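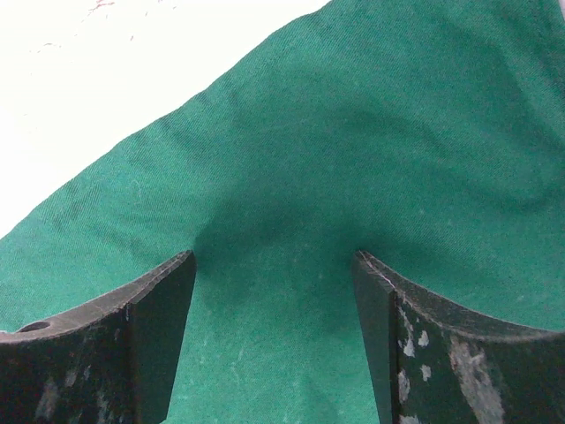

# Flat cloth, supposedly

21 Jan 2018

I have been told by three different sewing sites, one shop assistant and the back of a packet that a good cotton twill "falls flat by itself." I don't believe it, and I've been keeping this page as a place to put my doubts. It covers the green cloth only. The gray canvas and the striped stuff have their own pages, and the striped page is mostly complaints.

The cloth came from Kirkden, the fabric shop out past the bus depot, where it was sold under the name Feston. The label called it "self-settling utility twill" and promised up to 20 percent less ironing. Less than what, it didn't say. I asked at the counter and was told it was less than the usual amount.

## The weave

**Green twill on white.** The diagonal lines of the weave are fine enough that you have to look for them. They show best toward the top and the left. A twill is supposed to hide wrinkles better than a plain weave, and maybe it does, from across a room.

**The color.** Teal-green, or green-teal, depending on who is selling it. It goes bluish in the creases and brighter where the cloth is closer to lying open. Kirkden's sample card had one small square of it, perfectly smooth, glued down at all four corners. I'd like to be glued down at all four corners too before anyone judges how I hang.

## The edge

**Puckers.** The long edge bulges and dips as it crosses the white, and short ripples run inward from it. The usual advice is to smooth from the middle outward with a flat hand. I've done that plenty of times. What it mostly does is move the slack to the edge, where it turns into exactly this kind of ripple.

**Straightness.** Every folding method I've read begins with "line up the straight edges." That is a big thing to assume. If an edge has been stretched by stitching or has drawn up in the wash, there's no straight line to start from, and two puckered edges laid together will match in some places and miss in others. I would trust these guides more if one of them began with a crooked piece.

## The fold

**The big one on the right.** A broad fold with a lighter raised band and a darker valley next to it. I call this kind a roller, because pressing on it tends to send it somewhere else. The Rewi method (a pamphlet, eight pages, mostly drawings) says to lift the nearest corner, give one snap, and let the air do the work. I have snapped a lot of corners. The air has its own ideas, and with a heavy twill it isn't strong enough to carry them out.

**What I do with it.** Pick up the whole side, with both hands well apart, and lay it down again slowly from the far end. It's dull and it takes longer. I have no method to sell you.

## The white

**Specks.** There are a few tiny marks on the white surface, some reddish, one faint line more of a brownish gray. I mention them for anyone who has bought into the idea that a white work surface "shows you everything." It shows you specks. It also glares so much under a strong light that the paler shades of cloth get hard to read against it. The green is fine, being green.

Liltard sells a white mat for this sort of work at a price I won't repeat, and claims it improves folding accuracy. I'd want to know how they measured that, and who was folding.

## Things I've been asked

**Should you iron twill before you fold it?** If you're going to cut it, yes. If it's going on a shelf, I doubt anyone can tell by the following week. I tried both ways in August with two lengths off the same bolt, and when I took them down again I couldn't remember which was which. That's poor science, but it's more than the packet offers.

**Does the direction of the diagonal matter?** For sewing, it can. For folding, I've read very firm statements both ways, which usually means it doesn't.

**Do clips help?** A little, along the edge. They also leave dents. I own 35 of them and use five.

**Is the Feston worth buying?** It's a decent cloth – dense, a good color, pleasant to handle. I'd buy it again if they took the word "self-settling" off the label, and probably even if they didn't. But it doesn't settle by itself. It lies how it was put, the same as any other cloth I've had, and then you go around and fix the corners.

The item number on the Kirkden tag is 3210, in case you want the same green. Check it against daylight first. The shop lights are yellow and the cloth looks a good deal more like grass in there than it does at home.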